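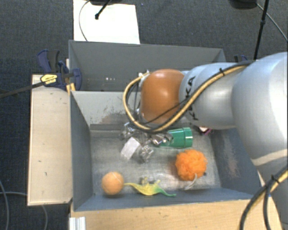
Cell 2, arm over front bin, clamp and cable bundle in view.

PRE-PURCHASE INSPECTION CHECKLIST – PICKING CELL
Site: Pluddale workshop
Date: 5 November 2025
Checked by: Azra Halilović
Copy to: Dorothy Haslam (budget), Thoa Mai (maintenance)

Purpose: to decide which items go in the equipment request for next year and which can stay as they are. Please write comments beside each item, also when the result is OK.

1. Arm housing and covers
Result: OK
Comment: No purchase. Wipe down at the normal service.

2. Cable bundle along the arm
Result: Attention
Comment: The bundle is held with black cable ties and it makes a loop beside the orange housing. I would like a proper cable guide in place of ties. Hartley has quoted 65 dollars for each bracket and we need 8. Thoa prefers to fit them herself, so no labour cost is included.

3. Gripper
Result: OK for now
Comment: Fingers to be measured by Thoa before we order spares. One spare set should be in the budget anyway – delivery in August was very slow.

4. Bins
Result: Attention
Comment: The front bin has a scratched floor and worn marks on the back wall. This is only the surface, in my opinion. Replace the two bins together so that the grey colour is the same, otherwise the vision settings must be done again.

5. Fixing of bins
Result: Not accepted
Comment: The bins are held by bar clamps. For trial work I can agree with this, but not for a permanent cell. Ask Prokeo for a price on a bolted base plate. Wendy Sowerby has the drawing.

6. Test objects
Result: OK
Comment: Good mix of soft and hard: mesh bath pouf, ball, plastic cup lying on its side, rubbery toy, small white block. The pouf has a loop of string, please keep it in the set as it is a difficult case. Replacements come from petty cash and not from this request.

7. Floor cables
Result: Attention
Comment: Grey cables are lying on the carpet next to the cell. Cable covers to be added. Ruth Cheetham to check if there are some left in the store before we buy new.

8. Guarding
Result: Open
Comment: Ovov has offered a light curtain, price not yet received. Do not close the budget without this line.

Spending limit without second signature is $1,000. Items 2 and 7 can go under it. Items 4, 5 and 8 must go to Dorothy as one request.

Added by Dorothy: agreed for item 2. For item 4 I need to see a price for one bin also.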